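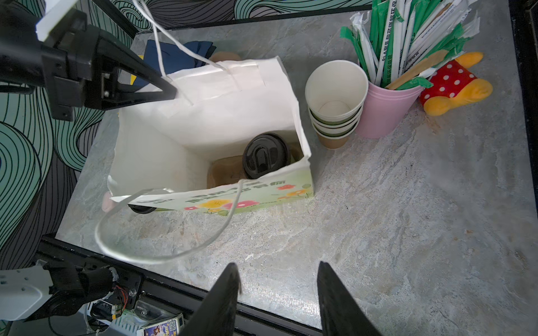 Norkalia's claim is that the two-armed coffee cell can pack an order and hand it over without a person watching. I don't believe it yet, and I'll spend this talk on the fault that made me stop believing it. The fault is the dropped handle. Look at where the gripper has hold of the bag: one loop of twisted paper, pinched near the tip of the finger, with the other handle hanging free over the counter. Everything the control software knows about the bag at that point comes from how far the fingers have closed. Paper handle, edge of a sleeve, a fold of something else, it all reads much the same.

[Pause. Let people look at the handle.]

The incident itself. Flustby site, a Friday in the lunch rush. The left arm lost the handle part way through a lift. The bag tipped, hot coffee went over the counter and down the front rail. The cell carried on. It logged the bag as delivered and the arms went on to the next order with coffee running under them. It was over 2 minutes before a member of staff walked past and hit the stop button. One scalded wrist, which was minor, and I don't want us leaning on the word minor.

Read out the log line: "grip confirmed, lift complete". Then say what it means. The fingers closed to the expected gap before the lift. The check did not run again during the lift. If the handle slides out at half height, the log says the same as it does on a good run.

[If someone from Skenen is in the room, let them reply at the end. Don't get drawn in now.]

Skenen's report calls it a one-off and blames a bad batch of bags. I went back through the logs and the staff notebook, and the notebook has 19 dropped or tipped bags that the log has as delivered. Nearly all were cleaned up quietly and never reported. So the success rate on the brochure is a count of how often the software was pleased with itself.

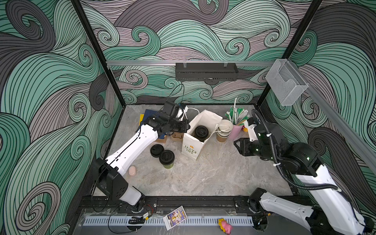
What should the cell do when it loses its grip?

It should stop both arms where they are, say so out loud, and wait for a person to clear it.

At Flustby it did none of that. Skenen have offered 2 fixes. The first is to squeeze harder. On the bench that tore handles, and a torn handle drops the bag just as well as a slipped one. The second is a new setting in the Espinoza controller that checks the finger gap all the way through the lift. I like that one better, but I've only seen it work with new, dry bags and a full crew standing round. I'd want it tried with a damp handle, a bag loaded at one end, and lids that haven't been pressed down.

Also ask about the other arm. When the left one slips, what is the right one told? I've asked 2 times and had a drawing of the network sent back.

What I'm asking for today: no unattended running until the gap check has been tested by someone outside Skenen, a stop button within reach of the customer side, and staff notes counted alongside the log.

[Leave the log line on screen for questions.]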